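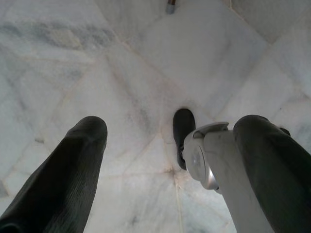 Undau: The Complete Box Set

Story and art by Saodah Lumbantobing
English translation by Dymphna Madigan
Lettering by Wojciech Jakubowski
Published by Dratance

All 11 volumes of Undau in one slipcase, start to finish, every one of the 161 chapters, and the two side stories that used to be so hard to find in English. If you've been reading it in bits and pieces for years, like a lot of us have, this is the one you've been waiting for!

What's it about?

Undau is a river town where the boats stop running for one month each year, and anyone who is still on the water when the bell rings belongs to the river until it rings again. Ketut is fourteen and a terrible rower. His older sister Ranti was on the last boat the year before, and she never came home with the others. So he learns to row (badly, then a bit less badly) and goes out to find her, with a stolen lantern and a goat he didn't mean to bring.

It starts off as a small, funny adventure. By volume 4 it has turned into a sprawling story about debt, family and who gets to own a river, with a boat race in the middle that runs for nine chapters and still feels too short. The goat stays important all the way through. Please don't look up what happens to the goat.

What's in the box

Volumes 1 to 11 in paperback, with the full original cover art
The side stories "Salt Ferry" and "Ranti's Year," bound together as a slim extra book
A fold-out map of the river, printed on both sides (the back shows the night route, so don't open it before volume 6)
A hard slipcase with a wraparound drawing made for this edition

The first 300 sets also come with a print of the lantern market spread from chapter 88, signed by Saodah Lumbantobing. These go out in the order that we get the orders, and once they're gone the set is the same in every other way.

What's new in this edition

If you own the older single volumes, you'll want to know if it's worth buying again. Quite a lot has changed.

The biggest thing is the translation. Dymphna Madigan came on board at volume 5 of the first run, and you could feel the jump. Characters who had sounded stiff started cracking jokes. For the box set she went back and did the first four volumes from scratch, so Ketut sounds like the same kid from page one. Old Bapak Sun finally has his proper way of talking too – all those half-finished sayings that he makes up on the spot. In the old volume 2 they were put into plain sentences, and half of the humor went with them.

The color pages are back as well. The first run printed the chapter openers in gray, and a few of them turned to mud. The flood at the end of volume 3 is the one to check first. In color you can see that the water is lit from underneath, and that's a clue that pays off much later.

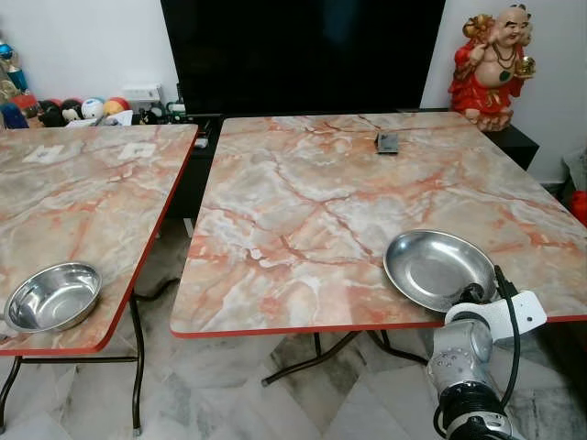
Wojciech Jakubowski has redone the sound effects by hand, all of them. The old volumes left the originals in place with tiny notes in the gutter, and in the race chapters you had to keep tilting the book to read them. Now the oars creak and slap right across the page in his brushy lettering, and the pace of those chapters is so much better for it.

We also fixed the swapped pages in chapter 53. Thank you to everybody who wrote in.

Size and paper

The books are a touch taller than the first run, so they won't line up with your old ones on the shelf. Sorry! The extra height gives the art more room, and the double-page spreads don't vanish into the spine as they used to. The paper is an off-white uncoated stock, heavier than before, with very little show-through. The box is heavy. Put it on a low shelf if you can.

Who will like it

Readers who enjoy long adventure series with an actual ending. Anyone who likes boats. Younger teens can handle most of it, though volumes 8 and 9 have some frightening scenes under the river and one death that hit our whole office hard. We'd say ages 13 and up.

If you only know the story from the Viseo animated series, start at volume 1 anyway. The show skips the ferry strike completely and gives Ranti's best lines to someone else. It's a lovely show and the music is great, but it covers less than half of the books and the last episode goes its own way.

What readers say

"I read the first four volumes again in one weekend and kept laughing at lines I didn't remember. The map is up on my wall, day side out, because my son is still on volume 5." – Sandra Penrose

"Chapter 88 in color. That's my whole review. Okay, one complaint: the slipcase is a tight fit at first and I had to tip it to get the books out. It has eased up with use." – Arif Krishnan

Questions we get a lot

Can I buy the new volumes one by one?
Not yet. Singles of the new edition will follow in June, beginning with the first two.

Is the side story book sold separately?
No, it only comes with the set.

When should I read the side stories?
"Salt Ferry" is fine any time after volume 3. Save "Ranti's Year" for the very end.

Is there a digital version?
Yes, with the new translation and the color pages. The map is included as two separate files, so you can leave the night one closed.

Does it come shrink-wrapped?
The slipcase does. The books inside are not wrapped one by one.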